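Minutes of the Tirna Visitor Association, August meeting, Drarkby Hall

The meeting opened with a kind word for everyone who had driven over the pass in such heavy rain. The minutes of the last meeting were read and accepted with one small fix, the hot spring at Kuruc having been spelled two different ways.

1. Visitor numbers at the Kuruc springs
The springs had 356 overnight guests in the month, against 331 the month before. Members were very pleased, and a good while was spent happily trading stories of guests who had come for one night and stayed for three.

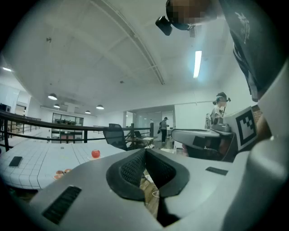
The evening bus was then talked over at some length. It now leaves the springs at 9, and several guesthouses would dearly love it to wait until 11 so people can have supper without watching the clock. Agreed to write to Flukis, who run the bus, and ask for a trial on Sunday nights.

2. Footpath to the upper pools
The path is badly worn near the second bridge, and the handrail is loose again. Agreed to get a price for new steps before the fall and to put up a sign in the meantime.
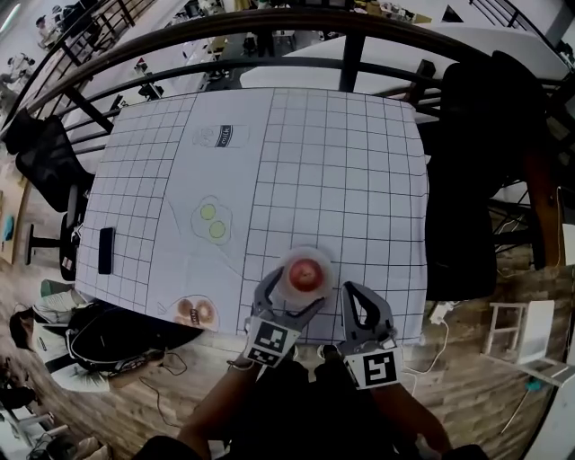

A guesthouse owner from Drarkby replied that a sign would do very little after dark and asked for the upper path to be closed at sunset until the rail is fixed. This was agreed, with thanks.

3. Leaflets
Carried over to the next meeting.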